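Skilteo Correspondence Go League: Frequently Asked Questions

Last updated 16th May
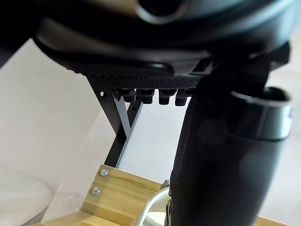 The answers cover entry, time limits, scoring and disputes for the main league. Side events have their own rules, posted on their sign-up pages.

Who can enter?
Any registered player with 20 or more rated games on the server. Unrated accounts are placed in the Ortner section, where results do not affect league standings.

Which board size and rules are used?
All league games are 19x19 under Japanese rules, with komi at 6.5. Handicap games are played only in the Brakier section.

How is my starting division set?
By server rating on the day entries close. Players rated 715 or higher start in Division A. Players from 550 up to 714 start in Division B. Everyone else starts in Division C.

How much time do I get?
Each player has a bank of 105 days per game. The clock runs on your turn only. There is no increment.

Can I pause my clock?
Yes, for up to 20 days per season. Set the pause from the game page before your time runs out. A pause applies to all your league games at once - it cannot be set for a single board.

May I use books or joseki databases?
Printed books and opening databases are allowed. Engine analysis of a game in progress is not, and this includes positions reached by transposition from another game.

What if we disagree about dead stones?
Resume play and settle the position on the board. If the server has already closed the game, send the game number and your marked position to the league director, Ertuğrul Yazıcı, within seven days.

How are ties broken?
By the result between the tied players, then by sum of opponents' scores. If the tie remains, both players are promoted.

Can I withdraw mid-season?
Yes. Unfinished games are scored as losses, and finished games stand.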